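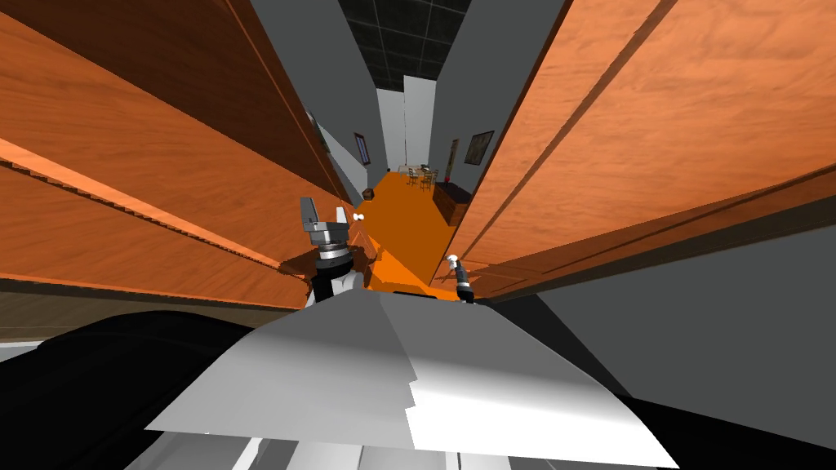
**Anadham sim, Windo planner – stalls in the doorway (Sunday)**

Carrying on from Jordan's note. Run 508 stopped with the base part way to the dining room and both arms held out in front. No collision flag, no planner error, only the base timeout. Jordan Crabtree had the same on an earlier run and put it down to the goal being too close to the table. I moved the goal back 40 cm and it still timed out.

Config as before: Lambert base controller, default arm posture, Skivico house map, physics step unchanged.

Replayed the log at quarter speed. The planner sends a sensible path and the base follows it to step 1103. After that the commanded velocity is fine and the measured velocity drops to nothing. Wheels still turning in the log.

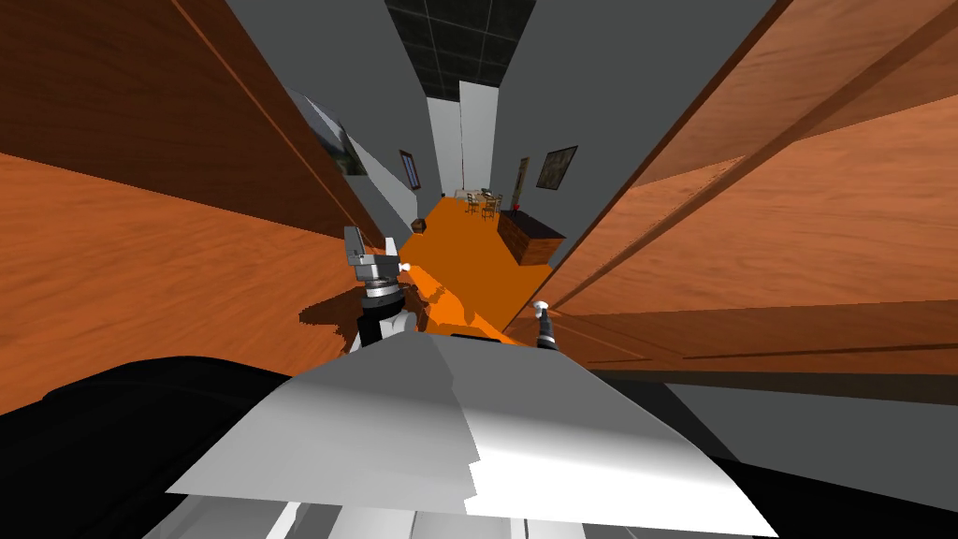

First guess was the footprint. Windo takes it from a file, and the file has the arms folded. With the arms forward the real outline is longer and a bit wider, so the planner thinks it has room to turn when it hasn't. Checked the file date and it is older than the arm posture change. My fault, I changed the posture in July and didn't regenerate it.

That accounts for the bad path. It doesn't account for the missing collision flag. Contact reporting is on for the base and grippers but I can't find the forearm links in the list. Need to ask Jordan if they were left out on purpose.
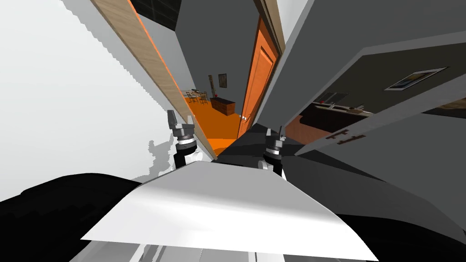
*Head view, both grippers up, orange door open on the right.*

Tried so far:

- regenerated footprint with arms forward: planner refuses the doorway, says no path
- arms folded, old footprint: goes through
- arms forward, inflation radius set to 0: stalls again, same timeout

So folding before doorways is the workaround. Not happy with it for the real machine. A base that pushes against something until a timer runs out, with no flag raised, is a safety fault whatever the footprint says. The timeout is set to 100 s, far too long.
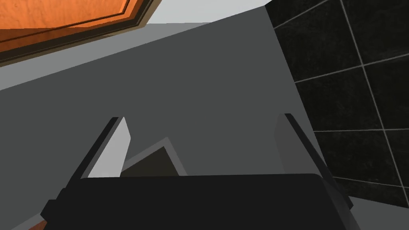
Wrist camera is no help for the doorway problem. It looks past the fingers and says nothing about what the elbow is doing. Leave it out of the fix.

To do:

- [ ] add forearm links to contact list, rerun 508
- [ ] stop the base on wheel slip, don't wait for the timeout
- [ ] build the footprint from the current joint state
- [ ] Jordan to check whether the older stalls had the same posture

No hardware runs with arms forward until the first two are done. Have put a note on the bench.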